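Toy food

Toy food (also play food or pretend food) is the general name for models of fruit, vegetables, bread, meat and other things to eat, made for children's pretend play. It is sold singly, in nets and boxes, or as part of a toy kitchen. The name covers a wide range of goods, from hard moulded pieces to felt and soft foam, and there is little agreement on where toy food ends and display food, made for shop windows, begins.

Materials

Older sets were mostly of turned and painted wood, plaster or papier mâché. Hollow plastic took over much of the trade in the twentieth century, and soft pieces that give when pressed are now common as well. Wood has come back at the dearer end of the market, usually with claims about its benefit to the child. These claims are seldom backed by anything more than the wording on the box. A painted wooden carrot and a plastic one are put to the same uses.

Some pieces are made in halves joined by hook-and-loop pads, so that they can be "cut" with a blunt toy knife. The pads fill with fluff and lose their grip, and halves go missing. Sellers rarely mention either point.

Choice of foods

Makers tend to pick vegetables with a strong colour and a plain outline. Carrots, tomatoes, sweetcorn, aubergines and chilli peppers turn up again and again, while potatoes, swedes and most kinds of bean are scarce. It is often said that this teaches children what vegetables look like. The evidence is thin. Toy sweetcorn is commonly shown with part of the husk still on, a state in which many children never meet it at table, and chillies are a regular item in sets meant for an age group that is hardly ever given them.

Scale is treated loosely. A chilli may be as long as an ear of corn, and an egg as large as an onion. The Murkdale catalogue, a mail-order list often quoted by collectors, offered a set of 36 pieces in which the strawberry and the cabbage were the same width. The catalogue called the set "true to life".

Use with real cookware

Toy kitchens usually come with small pans of thin metal or plastic. Many households pass over these and hand down a full-sized saucepan instead, which holds more and has a lid worth banging. Whether real pans lead to "richer" play, as some nursery guides put it, is doubtful. A study circulated by the Hirkesholm play library is the usual source for the idea, but it followed 2 groups for a single afternoon and did not record what the children did with the pans.
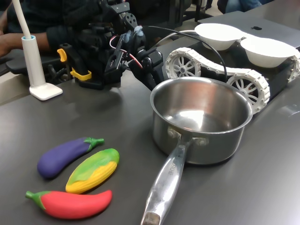 Toy aubergine, sweetcorn and chilli pepper beside a stainless steel saucepan.

A full-sized pan has its drawbacks. The long handle sticks out past the edge of a low table and is easily knocked, and a steel pan is heavy for a small child to lift.

Collecting

There is a modest trade in older pieces. Boxed sets under the Norer name are the most sought after, and prices of 80 pounds are asked for complete ones. Asking prices should be read with care - a set listed for months has not been sold at that figure. The often repeated statement that only 3,000 Norer sets were made has no known source before the sellers' own listings, and the number is given for at least two different boxes.

Loose pieces are hard to date. Few carry a maker's mark, moulds were sold on from one firm to another, and the same aubergine may appear under several names.

See also
Toy kitchen
Display food
Dolls' house furniture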